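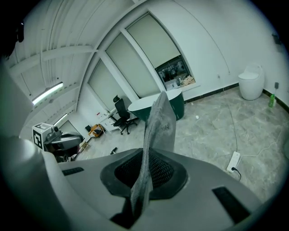
Slide 1 – gray cloth, strip lights on the ceiling

Patch notes as marketing – Ansel Ostrowski, Denton, 2/22/24

Mics on? Skip the long bio. Studio = Quartey, game = Tisavus, I wrote the patch notes and then got handed the store page too.

Start with the sales chart. Launch month good, then the usual slide. Year one we did nothing special, posted a discount, went home. Year two we did the anniversary sale PLUS the big patch in the same week. Don't read the chart out loud, they can see it.

Who here has read patch notes for a game they don't own? (wait for hands)

Old way: one text file, 80 lines, no order. "Fixed crash in Lalton." Lalton is the harbor level, say that, half the room won't have played. Players want to know – can I finish the boat quest now or not. We never said.

New way, slide 4:
Top of the notes is what changed for someone coming back after a year. Save files ok? Say so in line one. We forgot this the first time and got 3,346 support tickets, most of them the same question. Pause here.
Balance changes next, with the old number and the new number side by side. People will work it out anyway and post it before you do.
Bugs last, grouped by level.

The crossbow story. Keep it short!! We cut crossbow damage, wrote "adjusted", forum blew up. Put the real figures in an hour later and the thread calmed down. Still angry but angry at the crossbow and not at us.

Discount bit – slide 7. We tried 2 prices. Deeper cut sold more copies in the first weekend, obviously, but refunds were higher and those players mostly didnt come back for the May update. Not saying never go deep. Saying check who is still playing a month later. (someone will ask for the percent – I can't share it, legal)

Reviews. Recent score went up after the patch, old score barely moved. Store shows both. Ask for reviews inside the game? We did it once, after the credits, with a "don't ask again" button. No complaints so far.

If running late drop the trailer and go strait to slide 10.

Slide 10 – bad notes vs good notes, same patch. Let them read. Count to five in head. The bad one is mine, own it.

Translations: 49 strings came back late and we shipped those in English. Polish players noticed in minutes. Lock the notes earlier than you lock the build, we do it on the Monday now.

Questions. Likely ones: console cert timing (yes it's slow, notes go in with the build), sequel (can't talk about it), mod support (ask me at the bar).

Leave the email slide up. Give the clicker back.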